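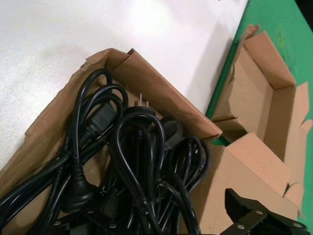 Power cords in their box on the white-topped table, with an empty box next to it.

Cable and Small Electrics Reuse Project
Progress report, second period, to the end of April
Prepared for the Flolberg fund by Radymyr Hrynyshyn

Where we are

The plan you paid for said that by this point we would have a working sorting room, a written method for checking power cords, and a steady flow of cords going back out to people who can use them. We have the room. We have most of the method. I don't think we have the flow, and I would sooner say so on the first page than let you find it in the spending table.

The first report was more cheerful than this one. I went back and read it before starting, and I stand by the facts in it, but it leaned hard on what donors had promised us. Promises of old equipment are easy to get. Offices are glad to clear a closet. What comes through the door afterward is another matter, and most of what follows is about that.

What comes in

Power cords are by far the biggest part of it. Almost every donated monitor, printer or desktop computer comes with one, and often the machine has been gone for years and the cord is all that was kept. They arrive in cardboard boxes, in bags, and once in a desk drawer that had been pulled out and handed over whole. Our largest donor so far is Kultton, which closed two floors of offices and sent us everything its movers found under the desks.

We logged 1050 cords from all sources in this period. That number will look good in your summary and I would ask you to be careful with it. It counts cords received. It doesn't count cords that are safe, cords that anyone has asked for, or cords of a kind that fits equipment still being used. The proposal treated these as nearly the same thing. They aren't, and I should have caught that when I signed it.

Condition is mixed. A cord that looks fine in the box can have a nick in the jacket a few inches from the plug, right where it was pinched behind a desk. Glossy black cable hides this well. We have started running each cord through the fingers from end to end under a lamp, which is slow and dull work, and I have not found anything that replaces it. The strain relief gets bent back and forth and looked at from both sides. If it has pulled away from the connector at all, the cord goes to scrap.

The sorting room

The room is set up and in daily use from 9 in the morning. We have a white-topped table for open work and a bright green surface beside it. The color difference was supposed to be the heart of the system: white for what is waiting, green for what is done. The consultant's report from Clasix gave this two full pages and a diagram.

In practice the colors help less than the diagram suggests. A box is wider than anyone's idea of it, and people put boxes where there is space. I have seen cords that had been checked sitting on the white side because the green side was full, and I have done it myself at the end of a long afternoon. What does help is having the empty box ready right beside the full one before anyone starts. You pick up a cord, check it, and it has somewhere to go. When the second box isn't there, a pile forms, and after an hour no one can say for certain which part of the pile has been looked at. Then the whole pile gets checked again.

So the working rule is now written on the label and not on the table. A box with no label has not been checked, whatever it is standing on. I would like to tell you this has ended the mix-ups. It has cut them down. We had 2 in the last month that I know about, and I assume there were others I don't.

Boxes

I didn't expect to be writing to a funder about cardboard, but it has taken up a surprising amount of our time. We reuse the boxes the cords come in. They are free and the right size, and buying new ones was cut from the budget with my agreement.

The trouble is that cords are heavy for their bulk. A box that once held paper and has been opened carelessly, with a torn rim and half its flaps gone, will hold a load of cords perfectly well as long as it stays where it is. Carry it across the room and the wall starts to give at the tear. Stacking is worse. We no longer stack any box with a damaged edge, which means they spread out over the tables, which brings us back to the problem in the section before this one.

El Fassi, who supply our shelving, have offered a set of stackable plastic bins at a reduced price. I have the quote. I'm not asking for the money yet. I want to see whether the volume holds up through the summer before we spend on storing it, and the last time I was offered a storage solution at a reduced price we ended up with shelves too deep to reach the back of.

Bundling and ties

The proposal said every cord would be coiled and tied singly before going out. We are doing this, but it has been the slowest step of all, and I am not convinced it needs to be done for everyone.

Cords come to us in every state. Some still have the original tie around the middle of the bundle. Some have been looped over a hand and dropped in loose, and these catch on each other so that pulling one out brings up several more. Untangling takes longer than checking. Once a cord is free, checking it goes quickly enough, and then we coil and tie it again, and it goes into the next box.

A school that takes a whole box at once will undo every tie the same day. For them I would like permission to send cords loosely looped and save the labor. For single requests, where one cord goes to one household, the tie is worth having. This is a small change to the terms of the grant and I would rather ask than drift into it.

We also found that a tie pulled very tight leaves a kink in the cable, so we now use soft reusable ones. The stiff kind in the starter kit are in a bag under the table. If another project of yours wants them, please let me know.

What goes out

This is the weak part. We have 7 regular takers, made up of schools, a repair group and a few community rooms. The target was 10. All of them say they are happy with what they get, and I believe them, but they were happy to get free cords and would probably have told us so whatever the quality. I don't offer it as evidence of much.

Demand is lumpy. A school fits out a room, takes everything we have ready, and then needs nothing for months. Between those requests the checked boxes sit. Most homes already have a drawer of old cords of their own, and I think we underestimated that drawer badly. The survey in the proposal asked people whether they would use a free, checked power cord. Naturally they said yes. It didn't ask whether they needed one.

There is steadier interest in longer cords and in the less common plugs, and very little in the standard black ones that make up most of what we receive. I have asked donors to send us the odd ones first. So far they send what they have.

Money

Spending is under budget, which I don't count as an achievement. We are under because the second part-time post was filled late and because the outreach line has hardly been touched. Room costs are on plan. The test equipment cost over what we had set aside, and I covered the difference from the outreach line, as your terms allow. The full table is attached as before, with receipts.

I would ask you not to claw back the unspent outreach money before the next report. It is the one line that might fix the problem with takers. I can't promise that it will.

What I propose for the next period

Keep the sorting room as it is. It works well enough, and rearranging it again would cost more time than it saves.

Stop taking large loads of standard cords unless a taker is already lined up for them. This will make the intake number fall, and I would like that agreed beforehand so it doesn't read as failure later.

Report cords sent out as the main figure, with cords received below it.

Drop single ties for bulk orders, if you agree.

Hold off on the plastic bins.

Go back to the repair group and ask what they threw away out of our last delivery, and why. They have been polite about it so far. I'd find a list more useful, and I will attach whatever they give me to the next report.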